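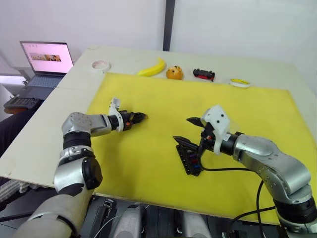 The deciding question in any gripper trial, according to the lead evaluator at Stondis, is how a hand behaves on the objects it was never tuned for. The Stirkau laboratory put that view to the test in June, when it compared two parallel grippers on a two-arm station over five weeks.

The evaluator, who oversaw the comparison, explained that both grippers were run under the same controller and at the same speed. "We changed the hand and left everything else alone," the evaluator said. "If you change the controller in the same week, you will spend the next month arguing over which one caused the difference."

The first unit, the Dustis, has short fingers and a closed body. The second, supplied by Petchrat, has longer fingers and a wider opening. Each completed 699 attempts on a set of household and toy items, among them a banana, a muffin, a small car and rolls of tape.

Asked which object caused the most trouble, the evaluator named the tape. "A roll lying flat gives you very little height to work with. The long fingers reach it well, but they flex at the tips, and the grip force reading drifts." The Dustis held its reading steady but required a more exact approach, and operators needed 40 minutes of practice before their results settled.

The foam mat was a late addition. Early runs on the bare tabletop ended in frequent protective stops when a fingertip touched down. "The mat forgives a few millimeters," the evaluator said. "We repeated the first 65 attempts on it so that the figures could be compared."

Cabling remains an open concern. The evaluator would like to see the line to the gripper routed closer to the arm — a loop that is harmless in slow work can catch during a wrist rotation — and has asked both suppliers for a shorter connector.

The laboratory has not selected a unit. A second round, with one gripper of each type exchanged between the left and right arms, is planned once the new connectors have been fitted.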